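ピック作業ルール よくある質問

カゴと積み木を使うピック作業について、Visodowラボに届いた質問をまとめました。ルールと聞くと身構えるかもしれませんが、守り始めると記録を見返すのがぐんと楽しくなりますよ!
最終更新:2023年1月30日

対象物は何を使いますか?

赤・青・緑の木製キューブを各1個と、編みカゴ1つです。編みカゴは底が平らで、縁の低いものを選んでください。天板は白で統一しています。

カゴの外に1個残っている状態は記録してもいいですか?

大歓迎です! 途中の状態も立派なデータです。下のように赤が縁の向こう側、青と緑がカゴの中なら、記録票には「中2・外1」と書き、外にある色も添えてください。
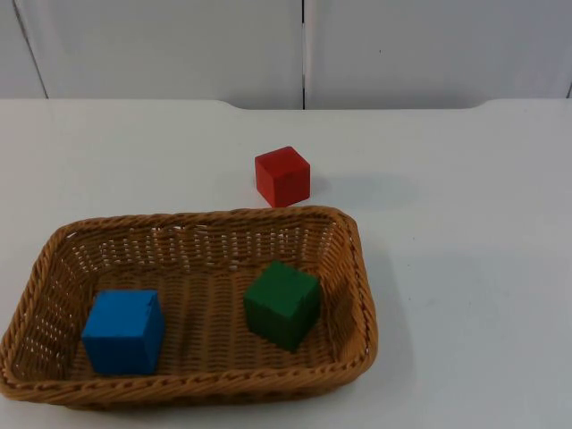

速度の上限はありますか?

人が柵の内側にいるときは毎秒58mmまで。無人運転でも毎秒188mmを超えないでください。この二つの数字はHatomen手順書の第2版から変わっていません。

手首カメラの映像で確認する点は?

指先とブロックの位置関係、それから編み目です。カゴの底に近づくと画面がほとんど籐色の編み目になるので、初めての方はびっくりするかも。緑のブロックのすぐ左に黒い指が見えるこの距離では、横移動を低速に切り替えるのが私たちの決まりです。つやのある編み目は白く光るため、照明の設定値も忘れずに控えてください。

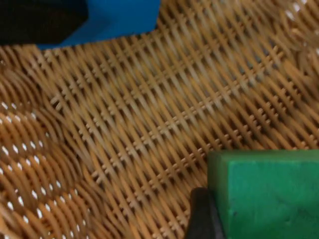

指がカゴの編み目に引っかかったらどうしますか?

まず停止ボタンを押し、アームを動かさずに担当者を呼んでください。引き抜く方向は必ず真上です。斜めに引くと籐が割れます。再開前に指先のゴムを点検し、記録票の備考欄に時刻を書きます。

カゴはいつ交換しますか?

91回使ったら点検、99回で交換です。ほつれを見つけたら回数を待たずに替えてかまいません。予備はIkeck棚の下段にあります。

ルールへの提案はどこに出せますか?

アンネリーゼ・アイヒホルン(Anneliese Eichhorn)までどうぞ。次の改訂は4月です。現場の一言から生まれた項目がたくさんあるので、小さな気づきもぜひ!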